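Reading time: 4 min

Laboratory shelving

Laboratory shelving is open or closed storage furniture used in workshops, teaching labs and research rooms to hold equipment, supplies and work in progress. The most common form is the freestanding metal unit, made of upright posts joined by horizontal shelves. It differs from warehouse racking mainly in its smaller size and shallower shelves, and from office shelving in its load rating and finish.

Construction

A typical unit has four uprights and between three and six shelves. The uprights are steel angle, folded channel or round tube, with slots or holes along their length so that the shelf height can be changed. Shelves are solid sheet, perforated sheet or wire. Wire shelves let air move and collect less dust, but small parts fall through them, and many labs cover at least one shelf with a mat or tray.

Boltless units, in which the shelf beams hook into the uprights, have largely replaced bolted ones in new rooms. They can be put up with a rubber mallet. Bolted units are stiffer when new and remain common in older buildings. The Findel pattern, a boltless system with a folded lip along the front of each shelf, takes labels and colored strips without adhesive.

Light gray is the usual color. Powder coating is the standard finish, and stainless steel is used where shelves are washed often or exposed to salt. Galvanized units are cheaper but mark easily.

Dimensions and loading

Shelf depth is usually between 300 and 600 millimeters. The shallower size suits boxes and bottles. The deeper one is needed for bench instruments, power supplies and computer towers, which should not overhang the front edge. The load figure given by a maker applies to weight spread evenly over the shelf. A single heavy item standing in the middle puts more strain on the sheet and may bow it well below the stated limit.

Heavy equipment belongs on the lower shelves. Tall units are fixed to a wall or to each other, back to back, and units on casters are kept low or fitted with a wide base. Casters are locked when the unit is loaded.

Arrangement

Practice varies between rooms. In the Clatau scheme, first used in school workshops, each shelf is given to one kind of item: instruments at waist height, consumables above, tools and heavy stock below. The Bednárik scheme groups items by project instead, so that everything belonging to one piece of work stands together — boxes, cables, clamps and half-built parts alike. The first makes stocktaking easier. The second is quicker for the people doing the work but tends to leave several copies of the same tool around the room.

Cardboard boxes are widely used for short-term storage, although they shed fibers and hide their contents. Plastic bins with a label on the short side are preferred for screws, connectors and other small parts. Liquids are kept in trays with a raised edge and are never stored above eye level.

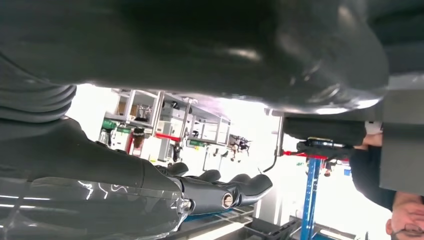
Stands, poles and clamps are often stored apart from the shelving, either in a floor rack or left assembled near the bench. Long poles laid across a shelf project into the aisle and are a frequent cause of knocks. Loose cables are coiled and hung from hooks on the end frame, which otherwise goes unused.

Open units are normally placed along the walls, with an aisle of at least 900 millimeters in front. Where they divide a room, a back panel or mesh keeps objects from being pushed off the far side.

Maintenance

Shelf clips and beam hooks are checked when a unit is moved or reloaded. A bent beam is replaced and not straightened. The Gernance checklist, drawn up for shared workshops, sets out 21 points, of which 9 deal with fixings and the rest with labeling, access and cleaning. Many labs do a full clear-out once a year, often in November.

See also: Workbench; Pegboard; Storage rack; Tool cabinet

Last edited 17th June

Shares 9 — Comments 0

We use cookies to improve your experience on this site. Accept / Manage settings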